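Fruit at Break Time: Serving, Portioning and Clearing Away in a Shared Student Kitchen

Project report, second-year module in Household and Consumer Studies
Helberg College, Dastby site

Summary

This report presents the results of a student project on the serving of fresh fruit in the shared kitchen at the Dastby site. The work was carried out over 3 weeks ending in August. Its purpose was to establish whether fruit served singly on a small plate is eaten more readily than fruit left in a large common bowl, and what the change means for washing up and for waste. Over the whole period 1,262 apples were put out. The project recommends that plated service be kept for the morning break and that the common bowl be retained in the afternoon.

1. Background

The shared kitchen at Dastby is used by students of all years and by teaching staff. Fruit has been supplied free of charge since the building opened. Until this project it was placed in one large bowl by the window, from which users helped themselves.

Two problems had been noted in the kitchen log. The first was bruising. Fruit at the bottom of the bowl was pressed by the fruit above it, and users turned over several apples before choosing one. The second was the state of the worktop. Cores and peelings were left beside the bowl, in the sink, and on occasion in the cutlery drawer. The log contains repeated requests for a separate place to put them.

The project group was asked by the module staff to propose a form of service that would deal with both matters without adding greatly to the daily work of the kitchen rota.

2. Aims

The aims agreed at the start of the project were as follows.

To compare the amount of fruit taken under plated service and under common bowl service.

To record the amount of fruit discarded because of bruising or other damage.

To assess the added washing up, and to state whether the rota could absorb it.

To gather the views of those who use the kitchen.

3. Equipment and materials

Crockery was chosen from the existing stock wherever this was possible. The group looked for a plate large enough to hold one whole apple and a paring knife, with a raised rim so that a cut piece would not slide off when the plate was carried to a table. A small bowl was added to each setting for the core and any peel.

The white crockery already in the kitchen met the first requirement but was needed at lunch. A quantity of light pink ware was therefore bought from Vimley, a household supplier in the town, and was kept for fruit only. The difference in colour proved useful in practice, as users returned the pink pieces to the correct shelf with very little prompting.
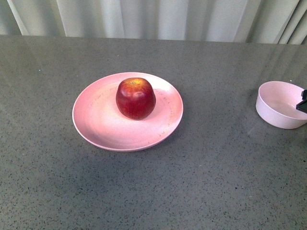 Figure 1. Apple on a pink plate, with a small pink bowl to the right, on the grey speckled worktop.

The speckled worktop was found to be a satisfactory surface for the work. It was wiped down before each setting-out and again after clearing. Crumbs and small drops of juice are, however, difficult to see against the pattern, and the group adopted the practice of wiping the full length of the surface whether or not it looked clean.

Apples were obtained from Yusuf, the greengrocer that supplies the college. They were delivered in trays and kept in the cool cupboard overnight. Red and part-red fruit was ordered throughout so that results would not be affected by a preference for one colour over another.

4. Method

In the first week the common bowl was used at both breaks and served as the point of comparison. In the second week plated service was used at both breaks. In the third week plated service was used in the morning and the common bowl in the afternoon.

Fruit was washed, dried with a clean cloth and inspected before being put out. Inspection covered the skin, the stem end and the base. An apple with a soft patch or broken skin was set aside for the cookery class and entered on the record sheet as discarded. Small dark marks on otherwise firm skin were not treated as damage. At the outset members of the group differed on this point, and a short trial was held in which marked apples were cut open. The flesh beneath the marks was sound in every case and the rule was settled accordingly.

Apples were placed upright and near the middle of the plate. Those with an uneven base were turned until they stood without rolling. Although this may appear a small matter, an apple that rolls when the plate is lifted is likely to end on the floor, and several were lost in this way on the first morning of plated service. 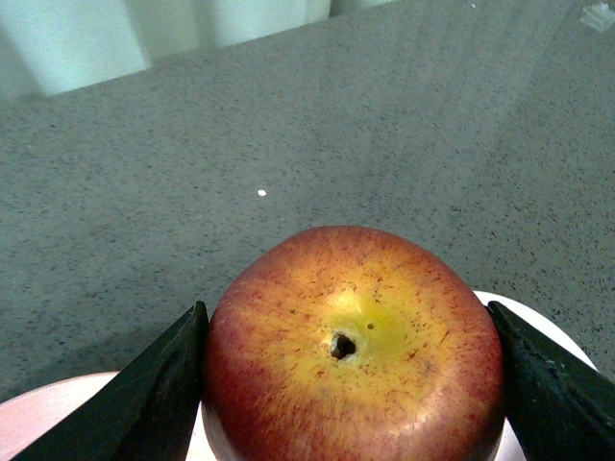
Figure 2. Top of an apple at the plate, showing the stem cavity and the change from red through orange to yellow-green.

The stem cavity received particular attention during washing, as dust collects there and is easily missed under the tap. A soft vegetable brush was used for the purpose from the second week onwards.

Plates were set out at 10.15 and cleared at 10.50. In the afternoon, fruit was put out at 2.30. Each setting was entered on a record sheet at the time of clearing, with a note of whether the apple had been taken, left or damaged. Comments from users were invited on a card fixed to the refrigerator door.

5. Results

Of the apples put out, 435 were taken at the morning break under plated service. The group considers this a good result given that attendance in the building falls in August. Take-up at the afternoon break was lower under both forms of service and showed no clear difference between them.

Bruising was noticeably reduced in the second week. Fruit that stood alone on a plate was not handled by a succession of users, and apples left at the end of a break could in most cases be returned to the cool cupboard and offered again. In the first week the greater part of the discarded fruit had come from the lower half of the common bowl.

The small bowls were well used. Cores were found in them far more often than elsewhere, and the log contains no complaint about the sink after the first week. A number of users placed tea bags in the bowls as well. The group made no attempt to prevent this, although it did lengthen the washing up.

Washing up was the principal cost. Plated service at both breaks required an additional load in the dishwasher each day, and on 3 occasions the load was not emptied before lunch, with the result that the lunch rota had to wait. This did not occur in the third week.

6. Comments from users

Comments were mainly favourable. Users wrote that the fruit looked fresher and that it was pleasant to have somewhere to put the core. Several asked for pears. One noted that a plate was of no use to a person on the way to a lecture - a fair point, and one which the group had not considered when the afternoon arrangement was planned. Two comments objected to the pink crockery on grounds of taste.

7. Discussion

The comparison has limits. The weeks were not alike in attendance, and the warmer weather of the second week may have raised demand for fruit whatever the manner of serving. The record sheets were also completed by different members of the group, and the distinction between a damaged apple and one merely left was not applied evenly in the first few days.

The group is nevertheless satisfied that the reduction in bruising was real. It appeared at once when the service changed, and the afternoon bowl in the third week again produced bruised fruit of the kind seen at the beginning.

A possible variation would be a shallow tray holding the apples in a single layer, with the small bowls placed beside it. This would need fewer plates and less washing up. It could not be tested in the time available.

8. Recommendations

Plated service should continue at the morning break, using the pink crockery.

The common bowl should be kept for the afternoon break but filled to no more than half its depth.

Small bowls for cores should be available at both breaks.

The morning crockery should be loaded by 11.00 and put away before the lunch rota begins.

A single-layer tray should be tried by the next project group, with pears included if the supplier can provide them in suitable condition.

Appendix A: record sheet (blank)
Appendix B: washing and inspection procedure
Appendix C: comments card, full transcript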